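9 June 2019

Went through the study cubicle at Hellulstead again. Still not convinced by the idea that a desk with walls makes anyone work better. The Orkar leaflet promises fewer distractions, with no numbers behind it. We have had the enclosure up for two weeks and all I can say for sure is that it takes up floor.

The panels on both sides are tall enough to do their job if you keep your head down. Sound is another matter. I sat in it for 13 minutes with the door to the hallway open and heard every word of a phone call. So much for quiet. I want to try felt on the inside before anyone at Nodville orders more of them.

My other doubt is the back of the desk. On paper it's a shelf's worth of free space. In use it fills up, and what fills it up is whatever people like to look at.
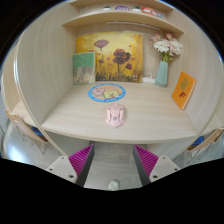 The note left under my last entry says the painting should stay, that a bare pale panel is like facing the inside of a box, and that red poppy-like flowers on yellow never stopped anyone from finishing a report. Maybe so. I'd want to see the report.

My objection is mostly depth. A big picture that leans needs room at its foot, and a book stood up in front of it needs more. The power strip or socket unit is back there too, to the right of the painting, so anything that slides goes toward the plug. Hang it or move it. I've asked for two hooks and expect to wait until November.

The round mat with the cartoon characters I have given up arguing about. It's small. I don't believe it works as a mouse mat at that size, and the pink mouse was off it when I looked, but I can't draw much from one look.

To do: measure usable depth with the painting in and out. Try the felt. Ask Jabłońska if the side panels come any lower, as over half the complaints in the folder are about light and I've yet to see one about distraction.

Lamp not tested. Wrong bulb.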